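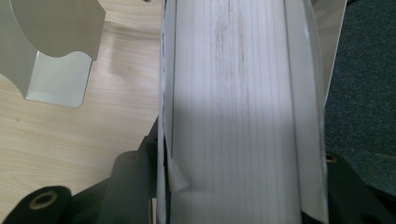

A book that can't stand up by itself doesn't deserve a spot on the desk, according to Yee-man Chiang, and no piece of bent metal is going to change her mind. Stack it flat, she argues, or put it on a proper shelf where the wall does the work.

I had asked her what she thought of expandable bookends, and I can't say I disagreed with much of it. I've owned bookends. I had a pair of heavy cast owls that slid apart every time I pulled out a dictionary, and a set of thin steel ones that got lost between the books and reappeared each time I moved apartments. So when the expandable kind began turning up in every catalog that landed in my mailbox, I assumed it was the same problem with more moving parts.

The pitch is simple enough. You get one piece in place of two, a metal lattice that folds up short and pulls out long, with an upright at each end and a few dividers between. Buy three books and it stays small. Buy twenty and it stretches. The Gisier catalog calls this "a library that grows with you," and whoever wrote that has never had to dust one.

My first complaint is about weight. A pair of solid bookends holds because it's heavy, or because the books themselves sit on the base plate and pin it down. An expandable one relies on the second method only. Load it evenly and it's fine. Take out the two fattest books at the left end and there's nothing sitting on that plate anymore, so the next paperback you lean against the upright can push it along the table.

Aled Humphreys has sold office furniture and desk goods for most of his working life, and he thinks I'm being unfair. Shoppers come back to his store for a second one, he told me, and very few bring the first one back.

"People buy the wrong length and blame the hinge," he said. "They pull it all the way out, put six books in it, and wonder why the books fall over. Leave it half closed. It's a fence, it isn't a wall."

I'm not sure a fence is what I want on my desk, but I took the point. I borrowed two from him, a Zarnach and a plainer one from Kwok, and loaded them with whatever I had. The Zarnach came out to 445 millimeters with the lattice pulled flat, the Kwok a little longer. Closed up, the Zarnach was 265, too wide for the corner where I'd hoped to keep it.

The crossing strips behave about the way you'd expect if you've ever dealt with an old elevator gate or a baby gate. Push one end and the whole row moves, and if there are books in it already, they move too, at slightly different speeds. A tall, thick hardcover at the end tends to lean while you're still sorting out the middle, so you wind up holding it with one hand and nudging the metal with the other.
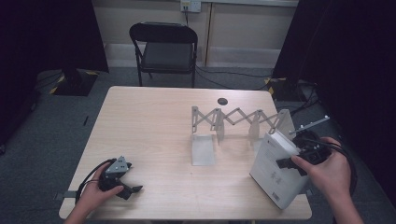
The dividers are the part I had expected to like least, and I've come around on them a bit. With ordinary bookends, one missing book means the whole row slumps. With dividers, the slump stops at the next upright. I pulled a 200-page manual out of the middle of the Kwok and only its neighbor tipped over. That's a real improvement, and I'd have been happier about it if the gap between dividers hadn't changed every time I adjusted the ends.

What neither of them does is look after the books. Thin metal edges and soft covers are a poor match. If you shove a paperback in quickly, the plate goes between the pages and folds whatever it meets. White books come off worst. Any smudge on the page edges shows from across the room, and a loose sheet or a bent corner only gets worse with handling. Jussara Magalhães binds books for a living, and she had no patience at all for my testing.

"You're pushing the book at the metal," she said. "Open the metal, stand the book, then close it. It takes longer. So what?"

She's right, and it does take longer. It takes long enough that I stopped doing it by the second evening and went back to shoving.

Then there's the price. A Stirkon with four dividers costs more than the small shelf I'd put it on, and the finish chips the same as on the cheap ones. If you have a long table with no wall behind it and a set of books that's always changing size, get a plain one, keep it half closed, and put the heaviest books on the base plates at both ends. If your books stay put, two bricks wrapped in felt will hold them.

I gave the Zarnach back. The Kwok is still on my desk with eleven books in it, and Chiang has already asked why they aren't lying flat.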